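会社概要

株式会社Cistiaは、透明袋および差し込み式スリーブの加工と、印刷シートの封入を行う会社です。自社で製袋した袋に、支給または自社手配のシートを入れ、検品のうえ出荷するまでを一つの建屋で処理しています。小ロットの封入と、差し替えを前提とした掲示用スリーブの注文が多くを占めます。

事業内容

・透明スリーブ、平袋の製造および寸法加工
・印刷シート、案内票、組立説明図の封入
・封入済み製品の検品、結束、箱詰め
・保管中の在庫に対するシートの差し替え

取扱製品

標準品は「Bollo」と「Kurard」の2系列です。Bolloは縦長の一方開きスリーブで、シートを上から差し込み、掲示や携行に使用します。Kurardは封緘を伴う平袋で、部品に添付する説明票などに使われています。規格寸法は両系列を合わせて147種あり、このうち126種を常時在庫しています。規格外の寸法は1,980枚から製造します。印刷のみのご依頼は受け付けておりません。

作業工程

封入作業は、受入、封入、平面確認の3工程に分かれます。受入ではシートの版番号と数量を伝票と照合し、断裁面のばりと反りを調べます。反りの大きいシートは封入前に平置きし、翌日の便に回します。

封入後のスリーブは作業板の上に平らに置き、シートの傾き、角の折れ、袋内の異物を確認します。図や矢印が入ったシートでは、天地の向きも確認項目に含めます。地紋のある淡色のシートは表裏の判別を誤りやすいため、見本を手元に置いて照合します。確認は手で行い、スリーブの表面を強く押さえたり、こすったりすることは禁じています。擦り傷は透過光より斜めからの光で見つけやすく、判定に迷うものは別箱に分けて再検査とします。

作業板は天板より一回り小さい寸法とし、天板に載せて使用します。板の色は、透明な袋の輪郭と淡色の印刷が見分けられるものを選定しています。板の表面は始業時と終業時に乾拭きし、傷が生じた板は交換します。
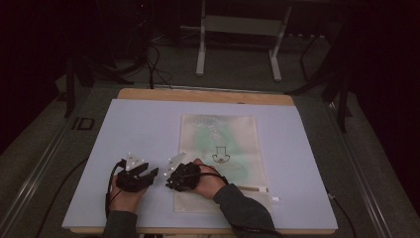
作業板に平置きした透明スリーブと封入シート

品質管理

抜き取り検査の結果は製造番号ごとに記録し、出荷後も照会できる状態で保管しています。不良が確認された場合は、同一番号の残数を全数検査に切り替えます。検査基準書は毎年9月に改訂し、継続取引先には改訂箇所の一覧を送付しています。

拠点

本社および加工場は同一敷地内にあります。保管倉庫「Hladun」は加工場に隣接し、標準品の在庫と預かりシートを区画別に収容しています。納品車両の受付は倉庫側の搬入口で行います。受付時間は午前9時から午後4時までです。

お取引について

見積りには、シートの寸法、紙厚、枚数、開口の向き、納品時の荷姿が必要です。封入見本がある場合は1部を添えてください。お預かりした見本は、初回納品時に製品と併せて返却します。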